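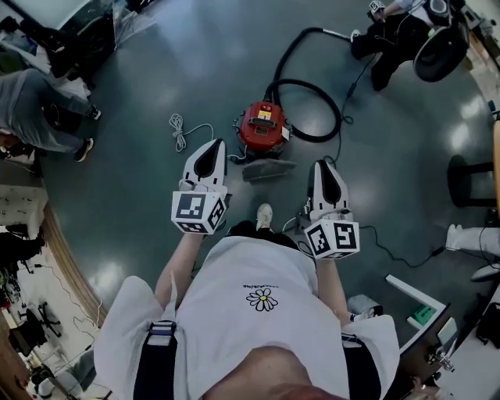 Geltberg, the tour operator for the Rernar coast, has announced new terms for its guided snorkeling holidays, effective July 2, 2026. The terms apply to all bookings at the Studance lodge, including those made before the announcement. Guests will be asked to cover their shoulders during boat transfers and on the open deck. Special clothing is not required, and an everyday short-sleeved T-shirt, such as the white one with the small daisy on the chest, meets the rule. Sleeveless tops may still be worn at the lodge and on the beach.

Each guided group will be limited to eight guests. The deposit has been set at $300 per person and will be refunded in full if the guest cancels at least 50 days before arrival. Later cancellations may be moved to another date within the same season, subject to space. Guests who already hold a confirmed booking will receive the revised terms by email and may withdraw without charge.
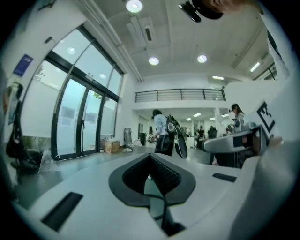
Lizeth Condori asked whether families larger than the group limit would have to be divided between boats, and noted that her own booking in March had been accepted without any such condition. Geltberg replied that families traveling on one booking will be placed on the same departure wherever the boat's safety certificate allows it.

The Postma reef trail remains closed to guided groups while its mooring lines are replaced. Guests booked on that route will be offered the northern bay at the same rate. A reopening date has not been set.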